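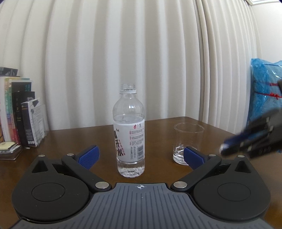
Fig. 1. Open bottle and tumbler on a wooden table. Look for the water line just above the label.

Household Materials, Session 4: Pouring, Bottles and Glasses
Elerton evening course, September 2008

Bring your notes from session 3. We will use the surface tension sketches again.

1. Why start with a bottle?

I love this session. Everyone has poured water thousands of times, and there is still a lot of physics in it! Start with Fig. 1. The cap is off, the white collar ring is still on the neck, and the neck widens into a rounded shoulder. Those are the parts we need words for tonight: mouth, thread, collar, shoulder, body, base.

The collar belongs to the closure. On many bottles it begins life joined to the cap by thin bridges of plastic, and the bridges break on first opening. The thread stays clear of the collar so the cap can seat again.

2. The base

Look at the bottom of the bottle in Fig. 1. It is ridged and lobed, and this is my favorite part of any plastic bottle. A flat sheet of thin plastic bends easily. Fold it into ridges and it gets much stiffer for the same amount of material (try it with a sheet of paper across two books). Lobes also give the bottle separate places to stand on, so a small bump in the middle of the base won't make it rock.

Compare the tumbler. Thick glass bottom, plain cylinder, thin rim. The weight sits low, and that helps it stay put when it is nearly empty, as it is here with only a shallow amount of water in it.

3. Glugging

Water leaving a narrow mouth has to trade places with air. Tip the bottle a little and air slides in along the top of the neck while water runs out below it — smooth stream. Tip it right over and the two take turns. That is the glug.

Pressure under still water goes up with depth. For a column 164 mm deep:

pressure = density x gravity x depth
= 1,000 x 9.8 x 0.164
= 1,607 pascals, to the nearest whole number

Depth means vertical depth. People lose marks on this every term, so draw the bottle tilted and measure straight down.

4. Seeing clear things

Both objects are transparent, so how do we see them at all? Mostly by reflections and bending of light. Find the small bright spot on the bottle's shoulder, then the curved white glints near the foot of the glass. Through the rim you can see the brown surface behind it. Wonderful stuff, and we come back to it in session 6.

5. At home before next week

Fill a bottle with 40 ml of water and pour it into a glass at a gentle tilt. Time it. Refill and pour with the bottle upside down. Repeat both with a wider mouth if you have one. Write down the times even when they look wrong — especially then.

Reading: Joletti handout, the section on closures. The Dririmska worksheet is optional but the drawings are very good.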